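# Rernwood Opens Its Robotics Workshop to Visitors

Rernwood welcomed visitors to its robotics workshop in May for an afternoon of demonstrations, short talks and supervised practice with hand-held grippers. Attendance was set at 48 places, all of which were taken before registration closed. Guests included teachers from the Derby area, staff of the packaging firm Illwood, students in their final year of technical training, and residents of the surrounding neighborhood.

The open day was the first since Rernwood moved its training activities to the present building. Visitors were received in the front hall, given a short safety talk, and divided into 4 groups, each of which spent an equal amount of time at every station. Refreshments were served during the change of groups.

In her welcome, Pui-shan Tang, head of the training program, explained how the work of the past year had been organized. The program is concerned with everyday handling tasks: picking up trays and boxes, placing them on a table, turning them, and passing them from one work area to the next. These tasks are simple for a person and remain difficult for a machine, particularly when the object is light, shallow or smooth.

"Many of our guests expected to spend the day watching machines," said Ms. Tang. "We wanted them to see how much of the work is done by people, and how much patience it calls for. A tray has to be picked up well many times, by many different hands, before there is anything useful to teach from."

The first station presented Moya, the teaching program developed at Rernwood over the past two years. Under Moya, an operator carries out a task with a gripper held in the hand, and the movements are recorded for later use in training a robot arm. Staff played back recordings made earlier in the spring and pointed out the differences between a steady approach and a hurried one. Several guests asked whether left-handed operators were recorded separately. They were told that both hands are used in most tasks, and that operators are asked to work in the manner most natural to them.

At the second station, guests were invited to try the work themselves under the guidance of an instructor. Each person was asked to lift a tray by its near edge, hold it level above the table, and set it down again within a marked area. A total of 31 guests completed the exercise. The remaining visitors chose to observe or ran short of time, and the organizers have noted that this station should be given a longer period in the future.

The third station dealt with the care of equipment. Technicians showed how jaws are checked for wear, how markers are cleaned and replaced, and how a recording is rejected when a marker has been hidden from view for too long. Printed copies of the daily checklist were handed out and are available on request from the Rernwood office. Teachers in attendance expressed particular interest in the checklist, which several of them hope to adapt for classroom use.

The final station was a discussion with staff from Illwood, who described the handling of trays and cartons on their packing lines. Illwood has lent Rernwood a range of containers for use in the teaching program, and its representatives answered questions on working conditions, shift patterns and the training offered to new employees. The discussion was lively at times. One guest asked directly whether the program would lead to fewer jobs in packing. Illwood's representatives replied that no decision on the use of robots on their lines had been made, and that employees would be consulted before any trial took place. Rernwood has agreed to share the findings of the teaching program with Illwood's staff council as they become available.

Following the tour, guests were asked to fill out a short survey, and 41 completed forms were returned. The comments were favorable with regard to the practice station and the openness of the staff. Criticism was directed mainly at the noise level during the talks and at the shortage of seating in the discussion area. A number of respondents also asked for written material that could be taken home and read at leisure. Rernwood thanks all those who took the time to respond and will take up these points in planning the next event.

Ms. Tang closed the afternoon by thanking the operators and technicians who had given up their usual recording sessions in order to meet the public. She also announced that the training program will accept applications for part-time operators over the summer. No previous experience with robots is needed. Applicants must be at least 18 years of age and able to work standing for up to two hours with breaks. New operators receive paid instruction before they begin, covering safe use of the gripper, correct posture at the table and the handling of recorded material.

Schools and training centers that were unable to obtain places may request a separate visit. Group visits are held in the morning, last 90 minutes, and include one period of supervised practice. Requests should state the size of the group, the age of the participants and any access needs, and should be sent to the Rernwood office in writing. There is no charge for schools. Teachers are asked to accompany their groups throughout the visit and to make sure that participants wear closed shoes and leave bags and coats in the front hall.

A second open day is planned for the fall. Details will be posted at the building entrance and sent to everyone who left a mailing address with the survey form. Visitors who misplaced personal items during the event may collect them from the front desk during office hours.
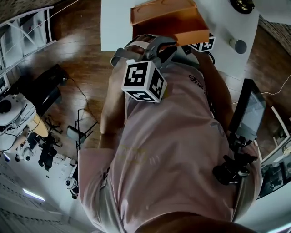 Inquiries about the summer positions should be addressed to the training program at the Rernwood office and marked for the attention of Ms. Tang.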